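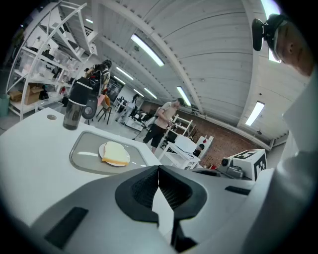
Gripper camera view of the bread task, table at the far side of the fingertips.

Dropping bad episodes by marker disagreement

I said in the last post that I would write up the filtering step for the Jevus recordings once the second training run had finished. It finished in May. What follows covers the method, the result on the bread task, and one mistake in the clock handling that cost us a week.

The data is hand-held gripper data. The operator wears a camera on the head and works with a gripper that has its own camera. We get two estimates of where the gripper is. The first comes from visual-inertial tracking on the gripper camera. The second comes from the printed markers on the gripper, as seen by the head camera, after the head camera's own motion has been solved for. The first is available on every frame and drifts. The second is available only when a marker is in view, and it is noisy at steep angles, but it doesn't accumulate error.

Training uses the first estimate. The second had been sitting in the logs unused, apart from a plot that Hạnh Thái made early on to check the mounting calibration. The plot had long flat stretches where both estimates agreed, and then occasional episodes in which they separated and never came back together. Watching those episodes by eye, we found that most looked fine. The bread gets picked up and the hand motion is clean. Only the recorded trajectory is wrong.

This matters for bread more than it does for rigid parts. A slice on a plate has to be taken from the side, close to the plate, with little closing force. If the recorded fingertip height is off by the thickness of the crust, the policy learns to close above the slice or to press down on the plate. With a wooden block the same error is absorbed by the block.
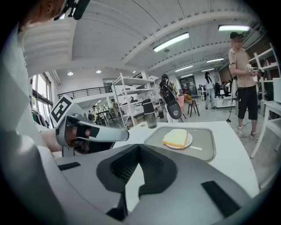 The score itself is simple. For each episode we align the two trajectories with a single rigid transform, fitted on the opening part, where drift is small. The transform is then held fixed and the position residual is computed at every head frame with a valid marker detection. We take the median of the residual over a sliding window and keep the worst window as the episode score. Fitting on the whole episode was the first version and it is a bad idea: the fit spreads the drift over the full length and hides exactly the cases we want.

Detections are thrown out before scoring if the marker is viewed at a steep angle, if it is small in the head image, or if the corner refinement fails to converge. Without the angle test, the score mostly measures how the operator holds the wrist. An episode with too few valid detections gets no score. Those go to a separate bin and are left out of all the comparisons below, so none of the training sets contains an episode we couldn't check.

The clock mistake: Bostix, our logger, stamps head frames on arrival and gripper frames at exposure. I knew this and had corrected for it with a constant offset measured on the bench. The offset isn't constant. It grows when the recording machine is writing to a nearly full disk. A timing error shows up as a residual proportional to hand speed, so fast operators scored worse than slow ones, and for a while I believed we had an operator effect. Lộc Vi found it by plotting residual against speed. The fix is to estimate the offset per episode by cross-correlating the angular speed of the two tracks. Anyone using marker residuals as a quality score should do this before looking at anything else.

After the fix, the scored pool for the bread task had 2253 episodes from 3 operators. The distribution has a tight main lump and a long tail, with a visible gap between the two. We put the threshold in the gap and didn't tune it further.

Three policies were trained on this pool with the same architecture and schedule. One used everything. One used only the episodes under the threshold. The last used a random subset of the same size as the filtered set, to separate the effect of the filter from the effect of having less data. Each was trained with 2 seeds. That is too few for a proper error estimate, and I would treat any small gap between policies as noise.
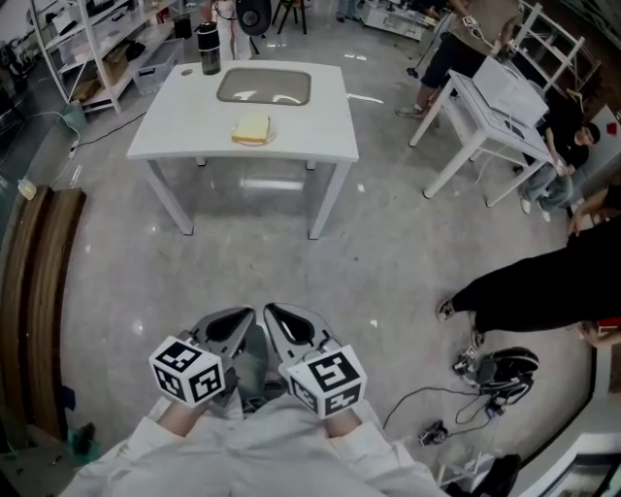
The filtered policy was the best of the group in both seeds. The difference is almost entirely in the grasp. Approach to the plate looks the same for all of them, and once the slice is held, transport is the same too. The unfiltered policies tend to stop slightly high and close on nothing, then retry from the same height. The random subset behaved like the full set, a little worse in one seed and level in the other, so the dropped episodes weren't contributing much on this task.

We also tried weighting the loss by score instead of cutting. It landed between the full set and the filtered set and added a parameter. We dropped it.

Things the score doesn't catch: a slip of the bread inside the fingers, a wrong gripper width reading, and drift along the head camera's viewing axis when only one small marker is visible. The last one is real and I have no good answer yet. Larger markers would help, but they get in the operator's way near the table. Mansa Frimpong has suggested using the known geometry of the tabletop as an extra constraint, and there is a branch for it that currently fails when a forearm covers the near edge.

There is also a selection problem. Long reaches across the table lose the markers more often, so they end up in the unscored bin more often. The filtered set is therefore slightly biased toward plates close to the operator. In evaluation we used plate positions drawn evenly over the tray, and the filtered policy did lose some of its lead at the far side.

The scoring script goes into the repository after the per-episode offset code has been cleaned up. It runs on the existing log format, and old recordings can be scored without conversion provided the head video was kept at full resolution.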